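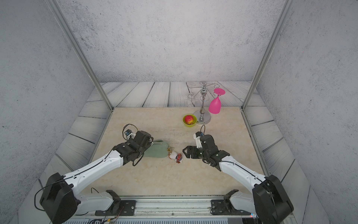 Both arms on the bench, going for the pouch and the keychain

Two-arm bench build in the shed, keychain into pouch. Page 1 of 1

cutport_dave
Finally got both arms bolted to the one rail so I figured it was time for a build thread. Long-time lurker, used to be on the old Tunstead board before it went quiet.

Short version: two small arms on an aluminium rail, a camera on each wrist, marble-look top, walls on three sides so the background stays boring. The job I'm chasing is getting a keychain into a little fabric pouch. One arm is meant to hold the pouch open and the other does the drop. I've had 18 goes at it so far and I'm happy with 4 of them, which my partner reckons is generous.

My main headache is the soft stuff. The pouch lies flat and the jaws either skate over the top of it or grab both layers at once. Anyone got a favourite trick for picking up just the top layer?

jostura
Nice one! Love the planks around the edge, very tidy.

For fabric I stuck a bit of bike tube on the fingertips. Cost me nothing and it grips heaps better than bare plastic. Come in at a shallow angle and drag a little before you close. Straight down will get both layers every time.

Rawiri Costigan
I'd leave the tips alone until you've sorted your cables, mate. That loop off the left wrist in your first pic would drive me mad. I had one catch on the elbow of mine and it pulled the camera a few degrees off, and I spent a whole evening blaming the calibration.

cutport_dave
Fair call on the cables. They're long on purpose so the wrist can turn all the way round, but I'll have a look at clipping them down.

jostura
Disagree with Rawiri a bit. Clip them too tight and you'll snap a conductor inside the sleeve. I'd take a floppy loop over a dead camera any day.

Rawiri Costigan
I didn't say tight. I said sorted.

cutport_dave
OK, next lot of questions, with another pic.

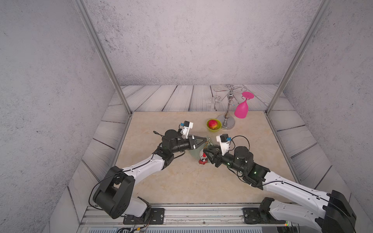 Handing the keychain from one arm to the other is the bit I really want working, so I've been poking at that in the evenings. My thinking is that the second arm should take the hard part of whatever's being passed and leave the floppy part to the first one. With this keychain that means the left fingertips stay up at the chain end while the right one comes in beside the little figure. The trouble is the two grippers end up so close together that each wrist camera mostly sees the other gripper. Do I bring the speed down, or tilt the cameras?

kingi_workshop
Tilt the cameras. We run a pair at the Kingi shared workshop and printed new brackets in February, leaning further forward, and it made a massive difference to handovers. Happy to send the file but you'll need to move the holes for your wrist.

Also, is that stemware rack staying where it is? If the right elbow ever swings wide you'll be sweeping up glass.

cutport_dave
Yes please to the file! The rack's staying, I want to have a crack at hanging glasses later on. The pink one's plastic so I'm not too fussed about it.

Rawiri Costigan
Put a no-go box around it in software then. Takes ten minutes.

And I'd go slower before I printed anything. I dropped mine to 70 percent for the last bit of the approach and most of my fumbles went away. You can always creep it back up.

kingi_workshop
Slower doesn't help if the camera can't see the thing though?

Rawiri Costigan
It does if the fixed camera can.

jostura
Both of you are right, do both. What are you paying for arms these days, Dave? I'm pricing a second one and the colour of my bank balance isn't great.

cutport_dave
Got the second one used for 293 with the shoulder motor already replaced. The rail was an offcut. I'll try the lower speed tonight with the cameras as they are, then swap the brackets and run it again so I know which one did it. Will post back once I've got some bike tube as well.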